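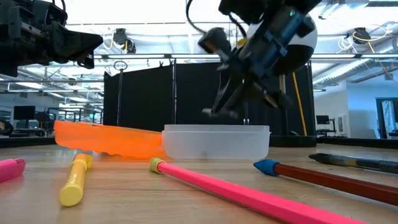 Pencils, markers and a box to put them in. My whole kitchen table looks like this by Sunday night.

My sister-in-law Laurinda called me last week while I was scraping oatmeal out of a pot, and she asked me the question I get at every family dinner now, which is when the robot is coming to do that for me. I've been writing on this blog about housework and gadgets for long enough that people think I have a date circled on the calendar. I don't! But I did promise her a proper answer, so I poured a second cup of coffee and started typing, and you're all getting it too.

Let's start with the pencils, since they're the chore I care about. Picking up a pencil and dropping it in a plastic box is something my youngest could do at 2, on the days when he felt like it. For a pair of robot arms it's a real piece of work. A pencil is thin, it lies flat, and it rolls if you nudge it wrong. A marker is fatter and wants a different grip. Then the box itself is frosted and lets some light through, and I've read again and again that translucent plastic gives cameras a hard time, because they're looking at the light coming through it as much as at the box. (I've walked into a patio door, so I have some sympathy.)

My friend Feng-yi Liao used to fix packing machines at Drasen, and we had a long talk about this over dumplings. She says the shop floor has had good robots for ages, but everything there is brought to the arm the same way, every time, facing the same direction. One of her old machines stopped 165 times in a single month because a supplier had changed the carton flaps by a hair. Now think about my counter, where there's a banana, a permission slip, somebody's retainer and the good scissors, and tomorrow it will be four different things. I think that's the whole difficulty, right there.

And then there are the things you really don't want dropped. I have a lamp from my grandmother with a round glass shade, and I dust around it about as often as you'd guess. Moving it takes one hand on the stem and the other hovering near the shade, and you have to mind the cord, and you do all of it without thinking.
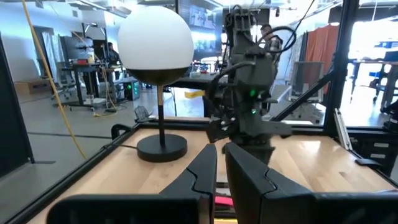
Two arms ought to help with a job like that — one to steady and one to do the work — but they also have to keep out of each other's way, and I'd want to see it done in an ordinary, cluttered living room before I handed over Grandma's lamp.

So what did I tell Laurinda? I said the machines can do bits of chores. I've seen clips of shirts being folded and cups going into a rack, slowly, and I find them lovely to watch, the way it's lovely to watch a toddler button a coat. What I haven't seen is one that does the whole evening: clears the table, wipes it, notices the sticky spot, wipes it again and puts the markers back with their caps on. When one can do that I'll happily give up my broom closet for it.

Until then I've got a shoebox for the pencils and a rule about retainers. The oatmeal pot is still soaking.

Search this blog... Go

Shares 291 | Comments 3

Lai-ching Hsieh
The caps!! I'd pay good money for a robot that only finds marker caps.

Su-chen Kwan
I work in a warehouse and your friend is right about the cartons. We get a new tape and the whole line sulks for a morning.

Wing-yan Kong
Please do laundry next. Fitted sheets especially, I still can't fold one myself.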